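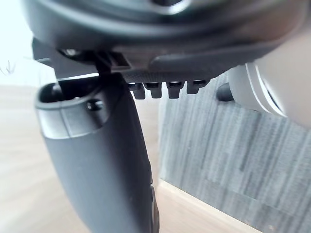 Progress report to Stadell, second period
Prepared by Beatriz Nogueira, Jistorico, 21/06/2020

Work on the Falcão handling task continued as planned until the left gripper began closing late. The fault first showed in January as a single dropped part and was put down to a worn pad. It came back this period. Of 3,759 logged grasps, 511 closed after the arm had already started to lift. In two of those the finger struck the fixture hard enough to trip the force limit, and the arm stopped as it should. No one was hurt.

We suspended unattended running the same afternoon. Benedita Salgado went through the logs and traced the delay to the gripper controller. It sends a "closed" signal when the motor current rises, and a stiff finger joint can raise the current early. The arm then moves too soon.

Bollus supplied a revised controller setting that waits for finger position as well as current. We are testing it at reduced speed with an operator at the stop button.

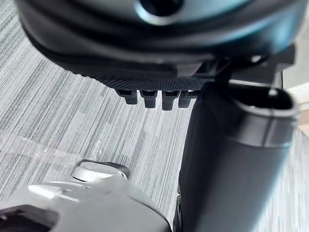

When will unattended running start again?

After 2,000 grasps in a row with no early lift, and once Benedita has signed off the log.

The stoppage has cost us 11 working days. We are not asking for more money, but the final demonstration will move back by the same amount. Replacement finger joints are on order and will be fitted to both grippers.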